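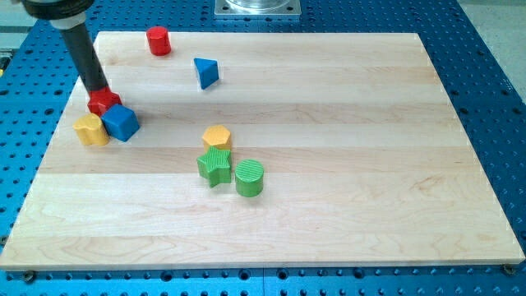

## 3. Materials and coding of layouts

### 3.1 The board and the blocks

All layouts were made on one rectangular board of light-colored wood. The board was large enough for the pieces to be spread out with open space between them, and plain enough that no mark on it could be used as a guide. It lay flat on a low table at the Talthorpe site and on a desk at the Arrieta site. We did not draw a grid on it. In early trials a penciled grid led people to name squares instead of talking about the blocks.

The blocks are the Bodudero set, which combines strong colors with simple shapes. Some shapes are easy to name, such as the cube and the star. Others are harder. The prisms with many sides were often called "the round one with corners" or "the nut," and people did not always agree on how many sides a piece had when they saw it at an angle. We kept these pieces in the set. Our interest is in how people describe where things are, and a piece that is hard to name gives them a reason to lean on its color or its neighbors.

Color and shape were not tied together. Figure 1 has a blue cube and a blue triangular prism, and its red cylinder shares its color with a many-sided block elsewhere on the board. A phrase such as "the blue one" therefore does not pick out a single piece in that layout, while "the green star" gives both color and shape. We did not tell people which kind of phrase to use.

### 3.2 Layouts

The full collection has 392 layouts. Each was coded from a still view by two coders working apart. Merja Pesonen trained both coders on a separate set of 14 layouts that were not used in the analysis. Cases where the coders differed were talked through and settled, and the first codes were kept so that agreement could be worked out later.

A layout was coded for three things: which blocks touch, which blocks form a cluster, and which stand alone. Touching was judged by eye. If a thin strip of board could be seen between two pieces, they were coded as apart, even when the strip was very narrow. When one piece hid the place where two others might meet, the pair was coded as unclear.

A cluster is a set of blocks close enough together that a coder would draw one line around them. The blocks in a cluster do not all have to touch. We chose this looser rule after finding that people in the Ditham pilot spoke of "the bunch on the left" without caring whether each piece met the next.

Figure 1 is a useful case. Near the left side of the board, a red many-sided block, a blue cube and a yellow piece with a rounded, lobed outline form a tight cluster. The yellow piece touches the cube. A second cluster of three lies in the center, where a yellow hexagonal prism stands on end and touches a green star. The red cylinder, upright near the far edge, and the blue triangular prism below it and to the right belong to neither cluster.

### 3.3 Orientation

Many blocks can rest in more than one way, and this changed how they were described. A cylinder on its round base was mostly called a "can" or a "circle," but on its side it became a "roll." We coded each piece as standing or lying where the shape allowed it. For cubes, we coded only whether the sides ran in line with the board or were turned. The cube in Figure 1 is turned, with a corner toward the viewer, and was given the second code.

Triangular pieces needed an extra code for pointing direction, as people often used the point as an arrow ("it points at the middle"). The point of the blue triangular prism in Figure 1 was coded as directed toward the center. We used 5 direction codes in all, one of them for pieces whose point could not be made out.

### 3.4 Cases left out

We left out layouts in which a block hung over the edge of the board, and those in which blocks were stacked. Stacking brought in words such as "on top of" that the rest of the material was not built to test. Layouts with an unclear pair were kept for the cluster analysis in Section 4 but dropped from the analysis of touching.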